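Kullgate 社区互助热线志愿者常见问题

最后更新:6月12日

谢谢你点进来!每年夏天招新,我们的收件箱都会被各种问题塞满,看得我们特别开心。下面把大家问得最多的集中答一遍。没答到的,直接写信给 Mbali Molefe,她负责新人联络,回信很快。

Kullgate 到底做什么?
我们是一个地方性的公益机构,主要做两件事:晚间倾听热线,还有面向丧亲家庭的同伴小组。热线办公室在 Zastedberg,小组活动在 Zastedberg 和 Bremness 两地轮流办。两边都缺人,两边都很欢迎你!

我没有心理学背景,可以报名吗?
当然可以!现在接线的伙伴里有公交司机、退休教师、面包师,还有一位刚考完驾照的大学生。我们看重的是你愿不愿意安静地听人把话说完。专业知识培训里会讲,遇到复杂的来电,当班督导就坐在你旁边。

有年龄限制吗?
接线志愿者须年满18岁。16岁以上的同学可以参加活动组,比如布置会场、登记签到、给步行活动的参加者指路,需要监护人签一份同意书,表格可以向 Mbali 索取。

培训要多久?
一共两个周末,全部面授。第一个周末讲倾听的基本功和危机识别,第二个周末几乎都在做角色演练。很多人来之前最怕演练,结束时却舍不得走,我自己当年也是这样(第一通模拟电话我紧张得把自己的名字都说错了)。下一期七月开班,由 Keabetswe Joubert 主讲,她带课非常有感染力。

培训收费吗?
不收。教材、午饭和茶水都由机构承担。从 Bremness 过来的学员可以报销往返车票,请留好票根,课程结束后交给办公室。

每个月要值几次班?
每月两次,每次从傍晚六点到晚上十点。排班表提前一个月发出,临时有事可以和别人换班,在群里说一声,再请当班督导确认就行。如果你能多来,我们求之不得,不过刚开始的半年请先按两次来,给自己留点余地。

我可以在家接线吗?
目前不行。所有来电都在办公室接听,这样既能保护来电者的隐私,你也随时有人可以商量。我们知道这对住得远的朋友不太方便,Bremness 的第二接线点正在筹备中,进展会更新在这个页面上。

接到很沉重的电话,我自己受不了怎么办?
请一定说出来。每次值班结束都有一段收尾谈话,由督导带着大家聊当晚的情况,时间长短看需要。Bheki Zwane 另外每月主持一次志愿者支持小组,来不来随你,说不说话也随你。需要停几个星期再回来的,完全没有问题,我们给每个人都留着位置。

我自己去年失去了亲人,适合报名吗?
我们很珍惜有这种经历的伙伴,同伴小组里好几位带领人都是这样走过来的。面谈时会和你一起看看时机。有时我们会建议先以参加者的身份来小组坐坐,过一阵再考虑接线。这个建议和能力高低没有关系,请别灰心。

面谈会问些什么?
很轻松的聊天,没有标准答案。会问你为什么想来、平时怎么照顾自己、时间上是否安排得开。面谈由 Mandla Shezi 负责,他从前也是接线志愿者,如今管理整个热线项目。他很爱听大家讲自己的故事,所以常常超时,后面别约得太紧!

值班时有吃的喝的吗?
有!茶水间有热茶、咖啡和饼干,冰箱里常有人带来的汤。一个晚上讲话很多,嗓子容易干,请自备水瓶,在瓶上贴好名字。

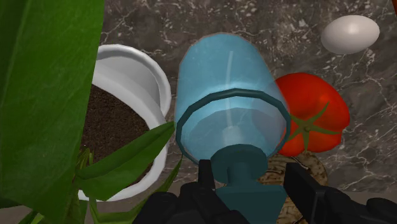 浅蓝色塑料瓶一只,深色大理石台面。

步行筹款和热线是什么关系?
每年的 Michiels 步行筹款支持热线的日常开支和小组的场地费。志愿者不必参加,也没有筹款任务。话说回来,走过一次的人多半第二年还会来,沿路有音乐,有孩子,有狗,终点还有大家写给亲人的卡片墙,真的很动人。想组队的话,人数不限,一个人走也欢迎。

可以拿到志愿服务证明吗?
可以。值满半年后向办公室申请,写明抬头和用途,做好后会寄给你,也可以自己来取。学生需要实习盖章的,请先问清学校的格式要求,把空白表格一起带来。

单位想请你们来做讲座,找谁?
找 Petronella Motaung。她负责对外宣讲,学校、工厂、球队都去过。请在信里写明听众是谁、大概想谈什么,还有场地有没有投影设备。

怎么报名?
给 Mbali 写一封信,留下姓名、电话和方便面谈的时间,几句话就够,不用附简历。收到后她会打电话和你约时间。期待在 Zastedberg 见到你!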